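Standunetti Shared Kitchen - Questions people keep asking
Last updated August 28, 2019

How do I book a slot?
Ring or email Orla Kinsella. No online booking yet, sorry, it's coming. Slots are four hours, mornings go first.

What does it cost?
15 euro an hour, gas and hot water included. Deposit of 50 if you want a key. You get it back when the key comes back.

Do I need insurance?
Yes. Public liability, and bring the cert on your first day. No cert, no key.

Can I sell what I make?
Yes, once you're registered as a food business. Do that before your first slot, not after. The form is short. Donal Dolan will go through it with you if you're stuck.

How much fridge space do I get?
One shelf each. Label everything, name and date. Anything unlabelled goes out at the end of the week, and that includes the good butter.

Do I have to wipe down if it already looks clean?
Yes. Tables get done before and after, every slot. Spray, leave it the full time on the bottle, then wipe with blue roll. Sponges are not aloud.
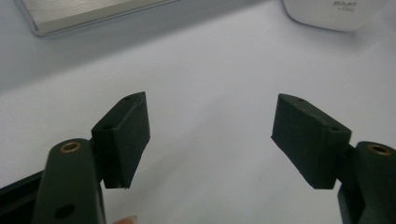
Áine Sheehan wrote in to say the handover is too tight, you're still wiping when the next person is carrying in their trays, and could there be a gap between slots. Fair point. From September there'll be 14 minutes. Odd number, it's what the timetable would give us.

Can I leave my own equipment?
Small stuff, yes, in a lidded box on the rack. Nothing with a plug unless Santosh Sisodia has tested it.

Nuts?
Allowed in the evening slots only. Write it on the board by the door so the next person knows.

How many jars can I do in one go?
Thư Đinh's record for chutney is 588 over two slots. Most people do far less. The big pot is first come first served.

Is there parking?
Two spaces round the back on Lokmont Lane, loading only. Otherwise the Mac Mathúna car park, five mins walk.

Can I bring a helper?
One. They sign in the book too. No under 16s near the hobs.

What if I need to cancel?
Two days notice and theres no charge. Less than that, half.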